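Flower walls for the Ashworth laundry corner

The small laundry corner at Ashworth has got new wallpaper in February, with pale trunks and grey and yellow flowers. Ashley Naylor chose the pattern, and the paper cost £93.
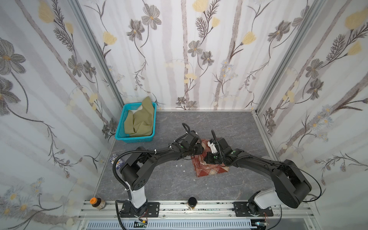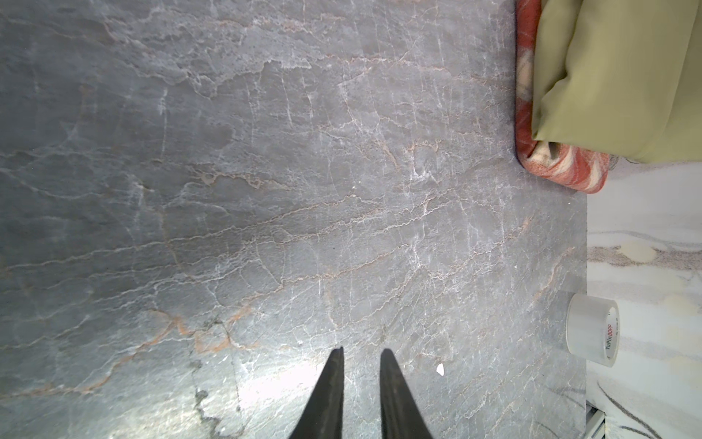

Blankets and cloths wanted

Clean items can be left until 5 pm. Please fold them before you come. Dennis Blackburn will collect the first 35 pieces for the Driden shelter.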